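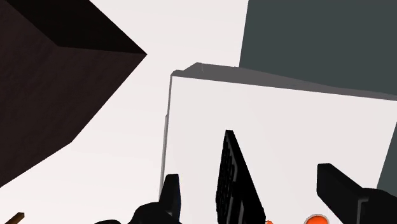 Brorkico suspends three-finger grasp controller after simulation fault

Nurcombe, Monday, March 4, 2024

Brorkico has withdrawn version 2 of its grasp controller for three-fingered grippers following a fault identified during simulated bin placement. No hardware was damaged and no one was injured.

The fault affects the approach phase, when the open hand moves towards a container. In 164 of 1758 simulated runs, the controller failed to register the near wall of the container as an obstacle and continued to drive the fingers forward after contact. The force limit did not trigger until 200 milliseconds later.

Engineers traced the error to a collision model that treated open-topped containers as having no wall thickness. The model was introduced in November. Earlier releases are not affected.

"The contact was reported correctly by the simulator, but the controller discarded it," said Judit Mészáros, head of verification. "We do not yet know if the same delay would occur on a physical arm, and we will not test that until the limit has been corrected."

Customers using the affected release, including the Csizmadia packing site, have been told to revert to the previous version and to keep guarding in place during all container work.

A corrected release will be issued once the full set of runs has been repeated. Technical enquiries should be sent to Lahcen Ragab, product safety, Brorkico.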